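Spatial Composition, Unit 9: Edges and Diagonals

Course notes by Žofie Pešek

Read these notes before the studio session. Bring a soft pencil, a ruler and the sketchbook you used for Unit 8.

What an edge does

When two areas of different value meet, we see an edge. The eye goes to edges first and fills in the flat areas later. A hard edge is one where the change happens all at once. A soft edge is one where it takes some distance. Most drawings need both kinds, and beginners tend to make all of them hard.

An edge can also be lost. If a dark sleeve passes in front of a dark coat, you may not be able to find the line between them. Leave it out. The viewer will supply it.

Horizontal, vertical, diagonal

Horizontals read as rest, since we connect them with the ground and with things lying down. Verticals read as standing. A diagonal has neither kind of support and tends to look as if it is moving or about to fall. The steeper it is, the closer it comes to the vertical and the calmer it gets.

Direction matters too. Readers of English usually follow a diagonal from left to right, so a line from lower left to upper right is often called rising, and the opposite one falling. This is a habit of reading and will not hold for every viewer.

Large shapes

A plain shape that covers a third of the page weighs more than many small ones. You can balance it with something small if the small thing is much brighter or warmer in color. Try this with cut paper before you try it in paint – it is faster, and you can move the pieces.

Thin lines along the border of a large shape change how thick it looks. One pale line beside a darker band is often enough to suggest that a flat shape has a side. 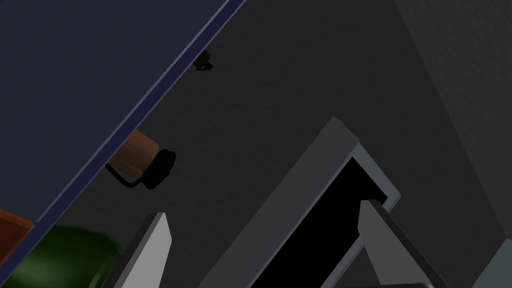
Fig. 2. Large dark shape with a diagonal border and a blue edge band; orange-red at far left.

Exercise

Make two studies on Plamix card, one with a single strong diagonal and one with none. Use three values and one warm accent in each. Spend roughly 20 minutes on the first and as long as you like on the second. Write a few sentences on the back about where your eye goes first.

Studies are due 28th July. Late work will be looked at in August.

Reading: course reader, pages 107 to 115.

Contact: Žofie Pešek, Room 200 | © Machala School of Drawing | Back to top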